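Track and Field Program, Fall Progress Report
Praritz Youth Athletics, prepared for the Zernitz Fund

Hi Yasmine,

You asked for the short version this time, so I'll try! (You know me, I once wrote four pages about a sandpit.) We're at the end of November and the outdoor season is done, so this covers everything since your last check arrived.

Where we are with the kids

We finished the fall with 63 athletes on the books, ages nine to 17. The sprint group is still the biggest and the loudest. The jumps group has really come on, and that's down to Nassoro Temba, who took it over in the summer and has them doing bounding drills up the hill behind the school until they can't feel their calves. Four of his triple jumpers went to the county meet and every one of them came home with a personal best. Two made the final. I was standing by the board with the rake when the second one landed and I may have yelled something into the official's ear.

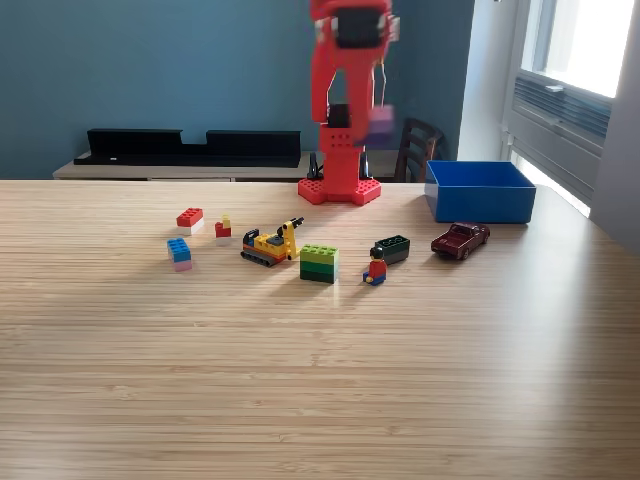 The throws are a slower story. We only have one cage, we share it with the high school, and our slot is Thursday at 7 in the morning, which is a hard sell for a 14-year-old. Kęstutis Urbonaitė has kept a group of five going anyway, mostly shot put and a little discus. He'd like to add javelin in the spring. I'd like that too, but we need to sort out a safe landing area first and I don't want to promise you anything yet.

Distance is fine. Distance is always fine — they just run.

Money

We've spent $3,547 of the grant so far. Most of it went to the high jump mats, which we bought secondhand from a club over in Mabuza and hauled home in two trips. The rest paid for entry fees, a new set of starting blocks and bus rental for the county meet. The bus cost more than I budgeted because we had to switch to a bigger one late on. I covered the difference out of the snack bar money, so it doesn't touch your line.

Still to buy: a long tape, cones, and hurdles that don't wobble. Mohcine Ramadan is getting quotes on the hurdles and I'll forward them when they come in.

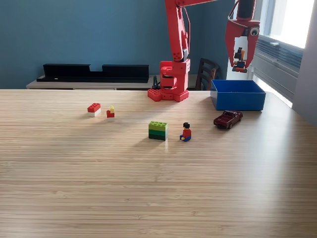 Winter plans

We move indoors in December. The gym gives us a straight of some 70 feet, so sprinters will be working on starts and the first few steps and not much else. Nassoro wants the runway mat rolled out for the jumpers twice a week (short approaches only). Kęstutis will run medicine ball work for the throwers in the hallway, where at least it's warm.

Abdelilah Belkadi has entered us in the Trurkusier indoor meet. It's our first time there and the standard is way above what our kids are used to, so I've told the parents to treat it as a day out with some running in it. The kids have other ideas, of course.
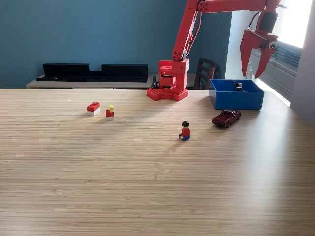 One thing I could use your help with is the coaching course. Two of our older athletes want to get certified so they can assist with the under-elevens, and the fee wasn't in the original plan. Could we move a little over from equipment? I can hold off on the cones. Let me know before the break if you can, as the sign-up closes early in the new year.

Come see a practice when you're next in town. Bring a coat, the gym heater has opinions.

Thanks again for all of it,
Coach Dee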